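Print this message | E-mail this message
Lanine-users mailing list archive

Subject: Re: [lanine-users] Planner rejects place goals after grasp, simulated kitchen
Date: June 24, 2019
3 replies in thread | 2 shares

> Hi all,
>
> We are running Lanine with the Osorance planner in the simulated
> kitchen. Picking works. Once an object is in the gripper, most of
> the place goals come back as "no valid goal state" in under a
> second. If we ask for the same pose with an empty gripper, the
> planner finds a path right away.
>
> What we have tried so far:
>
> - raising the planning time limit (no change)
> - turning off the self-collision check (no change)
> - shrinking the attached object by hand (helps a bit, but then
> the bottle clips the counter when it is set down)
>
> The same task file worked before we moved to the current Uslow
> perception package. I did not change the grasp code. The planner
> log does not say which pair of bodies is in collision, only that
> the goal sampler ran out of samples.
>
> Has anyone seen this? Is there a way to get the contact pair out
> of the log? I would like to fix the cause and not just turn off
> more checks.
>
> Thanks

Yes, we had the same thing here, and it took us a while to find because there are two problems on top of each other. Either one alone gives you a few failed goals. Both together give you nearly all of them.

First, your log question. The contact pair is there, but it is only written at debug level 4, and the default is 2. Set the level for the collision checker only. If you set it for the whole planner you will get a line for every sample and the run slows to a crawl. In our case one failed place goal produced 3894 lines, and almost all of them named the same two bodies: the attached object and the finger pad. The rest named the attached object and the counter.

So the first problem is the attached object against the gripper. When the grasp closes, Lanine takes the object out of the world and attaches it to the hand. It then has to be told which gripper links are allowed to touch it. The old perception package passed object names through unchanged, so the touch list, which is keyed by name, always matched. The current Uslow package adds a suffix to the name each time the object is tracked again. The list is looked up with the new name, nothing is found, and you get an empty list with no warning. From then on the bottle is in collision with the hand that is holding it, in every pose. The goal sampler never had a chance.

That also explains why turning off self-collision made no difference for you. Attached objects are checked in a separate pass. I think that is a poor choice of names in the settings file, but it has been like that since the first release and I doubt it will change.

The fix is to key the touch list by object ID instead of name. There is a setting for it in the attach section of the task file. You need to set it before the grasp is executed. Setting it afterward does nothing until the object is dropped and picked up again.

The second problem is the padding. Uslow fits a box to the object and the planner then adds its own margin to all sides. The box is aligned to the camera axes and not to the object. For an upright bottle seen from above this is fine. For a bottle that has been turned on its side it is not, because the box is fitted at an angle and ends up a good deal wider than the bottle. Add the margin and the planner is carrying something the size of a shoebox. I suspect this is why shrinking it by hand helped you, and also why you then hit the counter. You made it smaller in all directions, including the one that was already right.

What we do now is this:

- ask Uslow for a cylinder fit for anything in the bottle or can class
- refit once after the grasp, in the gripper frame, and then freeze the shape
- set the planner margin to zero for the attached object and keep it for the fixed furniture
- pass the counter to the planner as a plane and leave it out of the voxel map

The last item matters more than you might think. A pale counter with a busy pattern gives the depth filter in our setup some trouble, and we used to get a thin layer of voxels floating above the real surface. With the counter as a plane the place height comes out the same every time.

I also went back over our own scene file while writing this. We have been testing with a water bottle held sideways over a marble counter, with a black open cabinet behind it and a tall dark panel on the right, and I had assumed the open stretch of counter in between was an easy target.
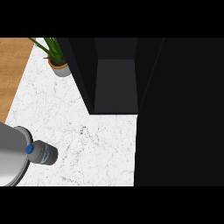

The path to it was still rejected about as often as the path into the cabinet, until the touch list was fixed. If free space and tight space fail at the same rate, that is a good sign the fault travels with the hand. I wish I had checked that on the first day. We spent our time on the cabinet model instead, rebuilding panels and thinning out the divider, and none of that work was needed.

One thing to watch for with cabinets, though. If you use the automatic convex hull for furniture, an open compartment gets filled in and the planner treats it as solid. You have to load it as separate panels or turn on the decomposition step. The Stöcker scene converter does the decomposition by default, but it drops any part below a minimum thickness, so look at the result in the viewer before you trust it. In one of our exports the shelf floor was gone and the planner was happy to go straight through it.

To check whether you have the same bug as we did, you can do this without changing any code:

1. Run the pick as usual and stop before the place step.
2. Call the state validity check on the current joint state.
3. If it says invalid while the arm is standing still with the object in hand, look at the pair it returns.
4. If the pair is object and finger pad, it is the touch list. If it is object and counter, it is the fit or the margin.

Step 2 is worth adding to your task file for good. We run it after every grasp and abort with a clear message if the state is invalid. It costs almost nothing and saves reading planner logs.

On your remark that the planner gives up in under a second: that is expected. The limit you raised is for the path search. The goal sampler has its own limit, counted in samples, and it runs first. If no goal passes, the path search is never started and your time limit is not used at all. You can raise the sample count, but with an empty touch list it will only take longer to fail.

I have a small patch that prints a warning when the touch list lookup comes back empty. It is against the current development branch. I can clean it up and send it in July if the maintainers want it. It does not change any behavior – it only tells you that the list is empty and which name was used for the lookup.

I have not tried any of this with two arms planning at once. The touch list is stored per hand, so a handover would need the entry copied from one to the other, and I don't know if the attach call does that. If someone has tried it, please write to the list.

If it still fails after both changes, please post the part of the task file with the attach section and the lines around the first rejected sample. The full log is not needed.

Print this message | E-mail this message
0 comments | Reply to list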